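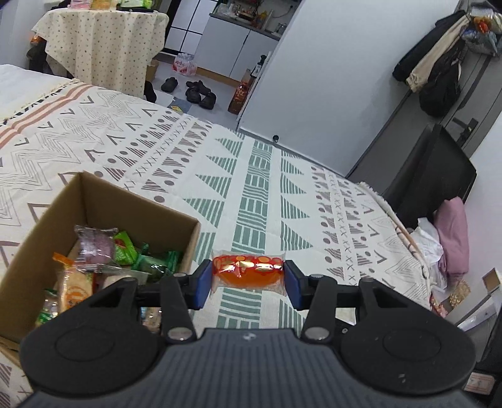
How full should a snack box be when it goes in the mail? Full enough that nothing shifts when you tilt it, with the flaps still closing flat and no bulge under the tape.

We get asked this every June, when the snack box exchange opens and people who have never sent one start collecting wrappers on the kitchen table. Last year the exchange moved 117 boxes between members. Most arrived in good shape. The ones that didn't had the same trouble: a few heavy things at one end, a lot of air at the other, and crushed crackers in the middle.

Shufen Jiang has packed for the exchange longer than anyone else on the list, and she does it on the bed. A table is too high once a tall box is standing on it, and she likes to lay everything out on the spread before any of it goes in. Small candies and single-wrapped sweets stay out until last. They go down the sides and into the corners, where they do the work that crumpled paper would do, and the person at the other end gets to eat them.

Her order, for those who asked:

Bottles and jars first, standing up, each in its own plastic bag with the top knotted. Keep them off the cardboard walls.

Soft bags next. Chips and puffed snacks can take gentle pressure from the side but very little from on top. Stand them on edge like files in a drawer.

Flat packets after that, wherever there is a slot.

Then the small stuff. Put it in a piece at a time. If you pour it, it all ends up in one corner and you have to start over.

Close the flaps and tilt the box toward you. If you hear sliding, open it and add more.

Yevdokiia Dovhaniuk wrote in to say she leaves chocolate out of summer boxes altogether after one of hers reached Tirta Harahap as a single brown slab. Tirta says he ate it with a spoon and has no complaint. We would still hold chocolate until fall. Hard candy, dried fruit, rice crackers and instant drink sachets all travel well in the heat.

A few house rules have changed. Boxes should weigh no more than 2 kilos packed. Please aim for 20 items or fewer – last year one sender fit in 70, nearly all of them single sweets, and writing out the contents list took her an evening. Everything has to be factory sealed, with the ingredients printed on the wrapper. If the label is in a language your match may not read, write the main allergens on a slip of paper and put it on top.

Reused cartons are fine if the corners are still firm. Cover the old labels completely. Anjani Yeoh has a stack of flat Kitport cartons in the medium size and will hand them out at the next meetup, two per person while they last.

Matches go out by email once sign-ups close. If you have moved, send your new address to Lawal Idahosa before then. He is also collecting photos of boxes as they are opened, for the September issue.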